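Cable tie

A cable tie is a strap used to hold things together, most often electrical cables and wires. It is also known as a zip tie or tie wrap. The usual form is a single piece of moulded nylon with a toothed strap and a small head. Inside the head is a pawl, which catches on the teeth as the strap is pulled through and stops it from sliding back.

Background

Before cable ties came into use, bundles of wire were laced together with waxed cord, a slow job that was hard on the hands. Ties were first made for aircraft wiring in the 1950s. Early versions had a metal tooth in the head, and this was later replaced by a pawl moulded as part of the tie.

Design

The strap has three parts: the tail, the toothed body and the head. The tail is narrowed so that it can be threaded into the head easily, and on many ties it also has ridges for grip. Once the strap is tight, the spare length is cut off. A flush cut is preferred, as a stub cut at an angle leaves a sharp edge that can scratch the skin.

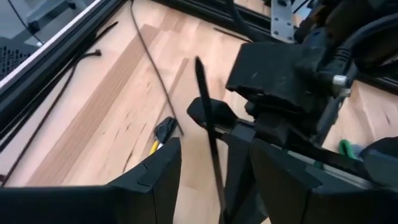

Materials

Most ties are made from nylon 6/6. Natural nylon is a milky white and is suited to indoor work. Black ties often contain carbon black, which slows the damage done by sunlight, and these are the usual choice outdoors. Nylon takes in a little water from the air and becomes brittle if it dries out, so ties are best kept in a sealed bag until needed. Stainless steel ties are used where there is great heat, and polypropylene ties where there are strong chemicals.

Sizes

Ties are sold by length and width. Short ties of 100 mm will hold a few thin wires, while 200 mm is a common size for household use. Lengths of 700 mm and more are made for ducting and large pipes. The strength of a tie depends mainly on the width of the strap – a long narrow tie is no stronger than a short one of the same width.

Releasable ties

Some ties have a tab on the head that lifts the pawl, so that the strap can be drawn out and used again. They are common in gardening and for temporary wiring. An ordinary tie can sometimes be opened by pressing the pawl back with a pin, though the teeth may be worn by this.

Other uses

Cable ties are used to fix plants to canes, netting to fences and number plates to bicycles in races. At Stustthorpe, the allotment society puts up its fruit netting with them each March. Trevor Rudd's guide to the site advises leaving a finger's width of slack around young stems and checking each tie again in summer.

See also

Cable lacing
Hook-and-loop fastener
Hose clamp
Twist tie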